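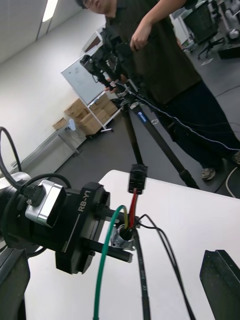
Home Classes Bench Notes Join In Contact

Come wire things with us this August (and let us film your hands)

4 min read

Posted 3 July 2022 by Traian Iordache

Okay, so I've been promising this one for ages and it's finally happening! I'm looking for 16 people to come sit at a table, work through some small wiring jobs, and let us record the whole thing for a set of how-to videos called Perby. If you've ever opened up a lamp or an old radio, looked at the wires inside, and closed it right back up again, you're exactly who I want to hear from.

A bit of background. I've taught basic wiring at the Yupanqui workshop for a good while now, and the same thing happens in every class. I show a step, everybody nods, and then they sit down and their fingers do something completely different from mine. Somebody pinches the connector from the wrong side. Somebody else holds the bundle so tight that the one wire they need is squashed in the middle. My own videos don't help much with that, I'm afraid. I've done these steps so many times that I skip right over the awkward part, and the awkward part is what people write to me about.

So the new videos will have beginners in them. Real first tries, with the fumbling left in, and me talking through what to do about it.

What you'd be doing

Each session is 90 minutes and you'd come for two of them. The jobs are all little tabletop things: sorting colored wires out of a bundle, seating a connector, feeding wires through a metal fitting without scraping them, tidying a cable so it doesn't pull on whatever it's plugged into. Red, yellow, green, where does each one go, how do you keep track once they're all gathered together. That sort of thing. Nothing is plugged into the wall while you're handling it, and there's no soldering in this round (sorry, solder fans, I'll get to you).

In the first session I'll give you a practice piece and hardly any instructions. I know, I know! It feels mean. But I need to see where people get stuck before I open my mouth. In the second one we go through it together at whatever speed suits you, and you can stop and ask me anything.

Quang Trịnh is putting together the filming plan and will be in touch about scheduling. We want the camera down low and close in, pointed at the tabletop, so mostly it's your hands and the work that matter. Your face can stay out of the finished videos if you'd like, just tick the box on the form. We'll stop between jobs to move the tripod and fiddle with the angle, which takes longer than you'd think, so please don't book a dentist appointment right after.

Who I'm looking for

Adults of any age, and I mean that, I would love some retirees and some college kids at the same table. Little or no wiring experience. If you do this for a living, thank you, but you're too good for me this time! Left-handed people, please please apply. Every wiring video I can find is made by a right-handed person and my lefty students are very tired of it.

You should be okay with fairly small parts. Reading glasses are fine, we have a magnifier too. If you have trouble telling red from green, I'd be really glad to have you, so mention it when you write and we'll label your practice pieces.

What to wear

Short sleeves or sleeves you can push up. Plain, darkish colors are easiest on the camera and big logos are a pain to edit around. Closed shoes, sneakers are great. There are cables running along the floor and I don't want anybody in flip-flops. Rings and bracelets off before you start, and there's a dish to put them in.

What you get

You get a Famum starter kit to keep (wire, a strip of connectors, a cutter and a pouch to keep it all in), lunch on the days you come, and a free spot in my fall beginner class if you want it. I can't pay a fee on top of that, so I'm saying so up front in case that settles it for you. Parking is free behind the building. The side door is the step-free one.

You'll also see your own clips before they go out. If there's something you'd hate to have online, tell me and it goes. We'll go over the release form together before any recording.

How to apply

Send me a message through the Contact page with "Perby" in the subject line. Tell me:

- your name and the best way to reach you
- left-handed or right-handed
- which part of August works for you, early or late
- the last thing you tried to fix, and how it went

Don't polish that last one. A couple of lines is plenty, and disasters are welcome. I'd like a mix of people, so I won't be filling the spots strictly in the order messages come in. Everyone gets a reply either way, and if the group is full I'll ask whether you want to be on the list for the next set, where we're planning to do lamp cords and doorbells.

Bring a friend if you're nervous! Just have them send their own message so I know to order enough lunch.

Traian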